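Scheduling System Replacement - Progress Report to the Famholm Fund
Print this page | E-mail this page

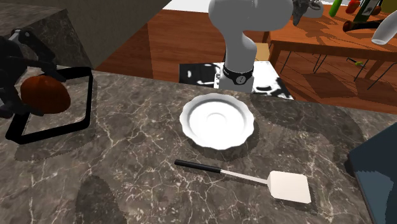

White plate and spatula on a dark marble countertop.

Reporting period: December to 1st March
Grant recipient: Vosville Office of Project Planning

1. Purpose of this report

This report sets out progress on the replacement of the project scheduling software used by the Vosville Office of Project Planning. It covers the second stage of the grant, during which existing schedules were to be moved out of the old system and into Plevwood, the planning package selected in the first stage.

2. Work completed

At the start of the period the Office held 500 active and dormant schedules. Of these, 343 have now been transferred to Plevwood and checked against the originals by the planner responsible. Start dates, finish dates and task links carried over correctly in most files. Where they did not, the fault was usually a manual date constraint set years ago and never removed. These constraints have been cleared and the tasks are again driven by their predecessors.

The shared resource pool was rebuilt from the beginning. The old pool contained duplicate entries for the same crews under different spellings, and as a result overallocation reports could not be relied upon. The new pool has 40 named resources, each with one base calendar. Planners may no longer add resources directly to a project file and must request an addition to the pool.

Baselines were saved for all transferred schedules on the day of transfer. Earlier baselines were kept as read-only copies and can be opened on request.

3. Work delayed

The Iglesias depot schedules have not been transferred. The depot operates a rotating shift pattern that crosses midnight, and Plevwood splits these shifts into two working periods when durations are calculated. A task entered as one shift is therefore shown as ending a day late. The supplier has acknowledged the fault and has sent a test version, which the Office is now reviewing. Until the matter is settled the depot will continue on the old system.

Training also fell behind. Two sessions planned for December were postponed when the training room was needed for year-end work. Both have since been held. A further session on progress updates and percent complete is still outstanding - planners have asked that it use their own files in place of the supplier's sample project.

4. Budget

Spending remains within the approved amount. License costs were as expected. Data checking required more staff hours than planned, and the difference was met from the travel line, with the Fund's prior agreement. The Office does not request additional money at this stage.

5. Next period

The Office intends to:
- complete the transfer of the remaining schedules, apart from dormant files past their retention date
- finish testing of the shift calendar at Iglesias
- hold the outstanding training session
- issue the first set of monthly status reports directly from Plevwood

The old system is licensed for a further 5 months. If the calendar fault is still open when two months remain, the Office will write to the Fund with a proposal for a short extension limited to the depot.

E-mail this page | Print this page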